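Incidencia 2000 · Norma de estantería, celda Kenerwood
Estado: resuelta, pendiente de incorporar a la guía
Abierta: 18 de abril de 2022
Prioridad: media

Resumen: el brazo se para con aviso de holgura al entrar en la balda del medio. El objeto se detecta bien y la trayectoria se calcula, pero la aproximación se cancela antes del cierre. Pasa sobre todo con piezas que tienen otra pegada delante.

Reproducción: estantería blanca, juego de objetos mixto, regla 32 de la guía Lument activada (distancia mínima entre piezas vecinas). Velocidad reducida durante todas las pruebas.
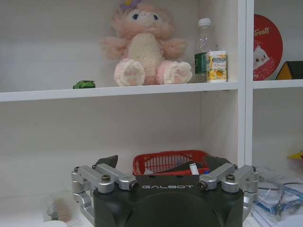

Jhun Manalastas
Responsable de buenas prácticas de manipulación, Umidley

¡Qué buena incidencia, de verdad! Llevaba meses queriendo un caso así para discutir la regla 32, y este la pone a prueba por todos lados. El peluche rosa queda relativamente despejado y se puede atacar de frente. La botella de agua tiene una cajita justo delante, y ahí es donde la norma y el planificador dejan de entenderse: la guía mide la separación lateral entre objetos y no dice ni una palabra de la profundidad.

Lo que he probado hasta ahora:

1. Recalibrar la cámara de muñeca. Sin cambios, el error era el mismo antes y después.
2. Bajar el umbral de holgura. El aviso desaparece, pero la pinza roza la pieza delantera. Descartado, y por favor que nadie lo deje así en su celda.
3. Marcar la pieza delantera como obstáculo retirable y obligar a cogerla primero. Funciona. Primera tanda de 55 ciclos sin una sola parada, y confieso que aplaudí.
4. Repetir lo anterior con el orden de objetos cambiado. 88 ciclos, dos paradas, las dos con envases transparentes.

El punto 4 me parece lo más interesante de todo el hilo. Las bolsas y las botellas transparentes dan una nube de puntos pobre, y el planificador se cree que hay más hueco del que hay. Propongo que la ficha de cada objeto lleve un campo «transparente: sí/no» y que el sí añada margen de forma automática. Okoth ya tiene ese campo en su plantilla (muy bien pensada, por cierto), así que copiarlo es media mañana de trabajo.
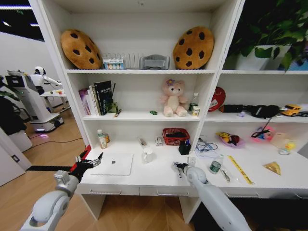 Segundo tema, que salió al revisar el registro: la zona de trabajo baja. La norma trata igual una balda y una mesa, y no son lo mismo. En la mesa conviven frascos pequeños, cables y unas tijeras, y a mí me gustaría que los objetos con filo o punta tuvieran su propio párrafo. Mi borrador:

«Todo objeto cortante se declara en la ficha de la sesión. El brazo no planifica trayectorias por encima de él con otra pieza agarrada. Los cables sueltos se tratan como zona excluida, salvo que sean el objetivo de la tarea.»

Sé que la última frase va a levantar protestas, ¡y me encantará leerlas! Con dos brazos compartiendo superficie prefiero empezar estrictos y aflojar después.

Solución aplicada: obligar a retirar primero la pieza delantera y ampliar el margen en transparentes. Umbral de holgura devuelto a su valor original. Comprobado en Kenerwood con la configuración de serie.

Pendiente:
- Redactar la separación en profundidad como 32 bis.
- Pasar el campo de transparencia a todas las fichas, también las antiguas.
- Decidir si las plantas que cuelgan de una balda cuentan como obstáculo fijo o móvil. Yo voto móvil, las hojas crecen.

Dejo el hilo abierto a comentarios hasta la revisión de noviembre. Si alguien tiene registros con envases transparentes, que los adjunte aunque estén sin limpiar, ya los ordeno yo.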